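Girkier: Datenkarte zur Sammlung heller Gegenstände auf hellen Ablagen

Stand: Januar, Fassung 11
Geteilt: 20 Mal · Kommentare: 3

# Girkier

Girkier ist eine Bildsammlung von Haushaltsgegenständen in Weiß-, Grau- und Beigetönen, aufgenommen auf Regalböden, Tischen und Kommoden ähnlicher Helligkeit. Der Bestand umfasst 600 Bilder aus 126 Ablagesituationen. Gepflegt wird er von Vasanthi Kurian und Dardo Leiva, die Ablagesystematik stammt von Amancay Gallardo.

## Zweck

Die Sammlung dient der Prüfung von Verfahren, die einen Gegenstand von seiner Unterlage trennen sollen, wenn der Farbunterschied gering ist. Für die Produkterkennung ist sie ungeeignet: Ein großer Teil der Gegenstände trägt keine Beschriftung, und Marken wurden bei der Annotation nicht erfasst.

Vorgesehene Aufgaben:

- Umrissbestimmung bei niedrigem Kontrast
- Trennung von Ablagefläche und Vorderkante
- Schätzung, ob eine Oberfläche gewölbt oder eben ist
- Umgang mit Ansichten, in denen ein Gegenstand den größten Teil des Bildes einnimmt

## Aufbau

 girkier/
 bilder/
 masken/
 angaben.csv
 ablagen.csv
 AENDERUNGEN.md

`angaben.csv` enthält eine Zeile je Bild. Trennzeichen ist das Semikolon, Zeichensatz UTF-8, Dezimaltrennzeichen der Punkt.

- `bild_id`: laufende Kennung, nicht lückenlos
- `ablage_id`: Verweis auf `ablagen.csv`
- `form`: rund, kantig, flach, unklar
- `ton_haupt`: vorherrschender Farbton des Gegenstands
- `ton_neben`: zweiter Farbton, falls vorhanden, sonst leer
- `schaerfe`: scharf, teilweise, unscharf
- `kante_sichtbar`: ja oder nein, bezogen auf die Vorderkante der Ablage
- `bezeichnung`: freier Text, darf `unbestimmt` lauten

Das Feld `bezeichnung` wird nur gefüllt, wenn der Gegenstand im Einzelbild erkennbar ist. Ein Abgleich mit Nachbarbildern derselben Ablage ist nicht zulässig. Frühere Fassungen haben das anders gehandhabt, siehe Änderungen.

## Annotation

Jedes Bild wurde von zwei Personen unabhängig bearbeitet. Bei Abweichungen im Feld `form` entschied Pantelis Kyriakidis. Abweichungen im Feld `ton_neben` wurden nicht aufgelöst; in diesen Fällen stehen beide Werte in der Zelle, getrennt durch einen Schrägstrich.

Masken liegen als einkanalige PNG-Dateien vor. Wert 1 bezeichnet den Gegenstand im Vordergrund, Wert 2 die Ablagefläche, Wert 3 die Vorderkante oder Unterseite der Ablage, Wert 0 alles Übrige. Angeschnittene Gegenstände im Hintergrund erhalten den Wert 0, auch wenn sie gemustert oder deutlich dunkler sind als der Rest.

Bei unscharfen Gegenständen verläuft die Maskengrenze in der Mitte des Übergangs. Liegt zwischen Gegenstand und Hintergrund kein messbarer Übergang vor, wird die Grenze nach dem Verlauf der Flanken ergänzt und das Feld `schaerfe` auf `unscharf` gesetzt.
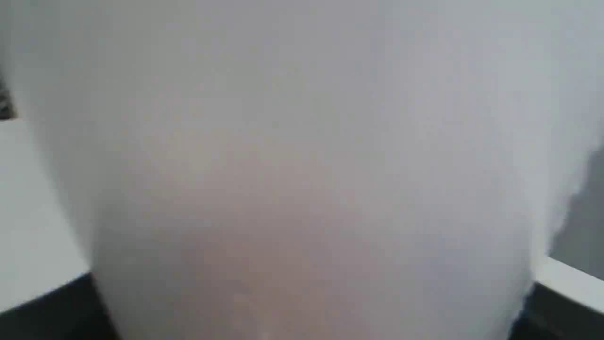

Abb. 1: Heller, gerundeter Gegenstand vor weißer Fläche. `form`: rund; `ton_haupt`: hellgrau; `ton_neben`: rosabeige; `schaerfe`: unscharf; `kante_sichtbar`: ja; `bezeichnung`: unbestimmt.

Maßgeblich für den Nebenton ist in solchen Fällen der warme Bereich in der Mitte und im unteren Teil. Er geht ohne Grenze in das Grau über und wird deshalb nicht als eigene Fläche maskiert. Nach oben wird der Gegenstand heller und leicht bläulich, dort ist die Maske am wenigsten belastbar. Die Grenze zwischen weißer Fläche und dunklem Band unten links ist dagegen scharf und eignet sich als Bezugslinie.

Farbverläufe dieser Art sagen nichts über das Material aus. Ein rosabeiger Bereich kann von der Oberfläche selbst stammen oder von einer Reflexion, und die Annotation unterscheidet das nicht. Werte für Keramik, Kunststoff, Papier oder Textil gibt es in Girkier bewusst nicht.

## Ablagen

`ablagen.csv` beschreibt die 126 Situationen mit Art des Möbels, Farbe der Oberseite, Farbe der Vorderkante und Belegung. Ist im Bild nicht entscheidbar, ob es sich um einen Regalboden oder eine Tischplatte handelt, lautet die Art `ablage_allgemein`. Dieser Wert soll beim Training nicht mit einem der beiden anderen zusammengelegt werden.

Die Belegung ist dreistufig: `frei`, `einzeln`, `dicht`. Sie bezieht sich auf die gesamte Ablage und kann daher von dem abweichen, was ein Einzelbild davon zeigt.

## Aufteilung

Die Aufteilung erfolgt nach Ablage, nicht nach Bild. 20 Ablagen bilden den Testteil, der Rest ist Training. Ein gesonderter Validierungsteil wird nicht mitgeliefert. Wer einen benötigt, sollte ihn ebenfalls nach `ablage_id` bilden, sonst erscheinen dieselben Möbelkanten auf beiden Seiten.

## Bekannte Einschränkungen

- Runde Formen sind überrepräsentiert.
- Dunkle Vorderkanten kommen fast nur zusammen mit weißen Oberseiten vor. Modelle können diesen Zusammenhang lernen und bei durchgehend hellen Möbeln versagen.
- Der Weißabgleich ist nicht vereinheitlicht. `ton_haupt` beruht auf dem Eindruck am Bildschirm, nicht auf einer Messung.
- Die Werte `hellgrau` und `gebrochen_weiss` wurden von den Bearbeitenden uneinheitlich verwendet. Für Auswertungen empfiehlt sich eine gemeinsame Klasse.
- In 11 Bildern fehlt die Maske für Wert 3, obwohl `kante_sichtbar` auf `ja` steht. Die Kennungen stehen in `AENDERUNGEN.md`.

## Änderungen

Fassung 11: `bezeichnung` auf Einzelbildprinzip umgestellt. Einträge, die nur aus Nachbarbildern abgeleitet waren, auf `unbestimmt` gesetzt.

Fassung 10: Maskenwert 3 eingeführt. Zuvor waren Oberseite und Vorderkante zusammengefasst.

Fassung 9: Doppelte Kennungen entfernt, gemeldet von Baltasar Echeverría.

## Nutzung

Weitergabe und Bearbeitung sind mit Nennung der Sammlung und der Fassung gestattet. Fehlermeldungen bitte mit `bild_id` und Feldname, Korrekturen an Masken als PNG in Originalgröße.

Kommentare (3)

Verwandte Einträge
- Sidano: Fächer und Schubladen, geöffnet
- Iditz: Vorderkanten von Regalböden
- Sisodia: Gemusterte Textilien im Hintergrund
- Hinweise zur Maskierung unscharfer Ränder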